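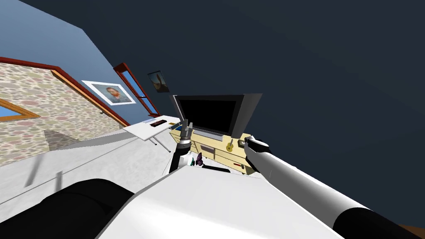 Issue 145, page 3

I've been pestering the folks at Drenach for months to let me play with the new version of Mustness, and in December they finally caved. Mustness is their planning software for two-armed robots, and so far it lives entirely in simulation (my laptop fan can confirm!). You give it a furnished room and a job, and it works out how both arms should move without knocking into each other or the dresser.

The big change is that the planner and the grasp code now talk to each other. In the old version the arm picked a path first and the gripper had to make do with wherever it ended up. Benedetta Vitale rewrote that part, and she tells me the planner now tries up to 300 candidate grasps before it commits to a path. The test set has grown too, to 3,756 rooms, all with different furniture and clutter.

I asked her what still goes wrong, and she laughed and said "anything crumpled." Boxy stuff is easy, but folds give the contact model fits, and she spends a lot of her day staring at close-up views from the wrist.
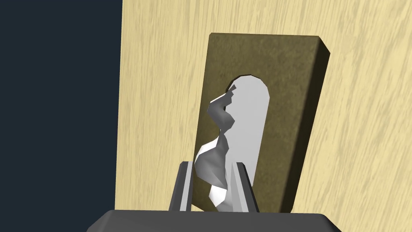
Gripper view in Mustness: two fingers, one block and a lot of folds.

Wajid Swati is working on a replay tool so you can scrub back through a run and see which grasps got thrown out, and why. I got a quick peek and I want it badly. He's hoping to have it in the next release, along with a fix for the slow room loading I keep whining about.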